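Sekorier 10月アップデートのお知らせまとめ

Pollauが運営する協力アクション「Sekorier」の10月アップデートは、月曜の午前11時にメンテナンスが明けてから適用されます。作業中はログインできません。デイリー報酬の受け取りは、メンテナンス開始前に済ませてください。

今回の中心は新マップ「Lévesque」です。6人用の高難度ステージで、参加にはプレイヤーレベル66以上が必要です。レベルが足りない場合でも、フレンドの部屋で観戦することはできます。初回クリア報酬は衣装の引換券1枚で、2回目以降は強化素材に変わります。

武器の調整も入ります。長槍は溜め攻撃の出が遅くなり、双剣は回避後の硬直が短くなりました。先月のランキング上位はほぼ100パーセント長槍だったので、編成はかなり変わりそうです。旧バージョンで保存したリプレイは再生できなくなるため、残したい試合は動画にしておいてください。

倉庫の枠は20増えます。並び順は一度初期設定に戻ります。お気に入り登録した装備はそのまま残ります。

当サークルの練習会は、配信サイトFisoのいつもの部屋で夜9時から行います。最初の1時間はLévesqueの下見、そのあとは通常ステージです。途中参加もできます。合言葉は前号と同じです。
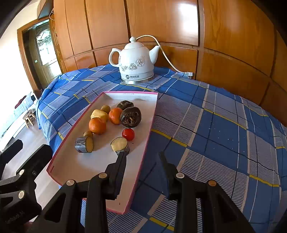 小暮 千紗
会報編集・攻略欄担当

攻略欄への投稿は毎月20日締切です。装備構成を送る方は、使用した難易度も書いてください。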